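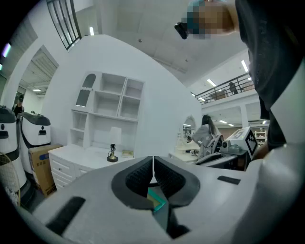 The letter promised that the well at Parndale would tell Jintana Wannasri the year of her death. It said so on good paper, which was the first thing she held against it.

"Two dollars to ask," said the man at the gate. His name was Kimutai Magesa and he had a cash box on his knees. "Fifty if you want it in writing."

"Has it ever been wrong?"

"Not one complaint."

"Well, no," she said. "Who would be left to make it?"

He thought that over and took her two dollars anyway.

She had come from Casance by bus, six hours with a cracked window, on account of her aunt. The aunt had asked the well in April and had been told she had nineteen years. Since then she had taken up smoking, bought a motorcycle, and stopped answering the doctor's calls. Jintana wanted to see what sort of well gave out a number like that to a woman of eighty.
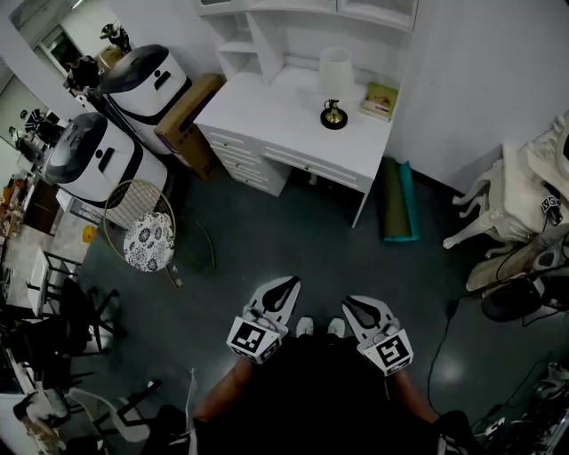 It was a hole with a low wall. Somebody had painted the stones blue. She leaned over and smelled mud and pennies.

"When?" she said, feeling stupid.

Her own voice came back up - when - and after it, a good deal later than an echo should, a small dry cough.

She walked back to the gate. "There's a man down there."

"There is no man," said Kimutai Magesa.

"He has a cold."

"It's deep. Sounds change." He would not look at her. He was counting the bills in the box again, wetting his thumb. "What did it tell you?"

"It asked me when."

His thumb stopped. He took out her two dollars, smoothed them flat, and held them out through the bars.

"The bus goes at six," he said. "I would be on it."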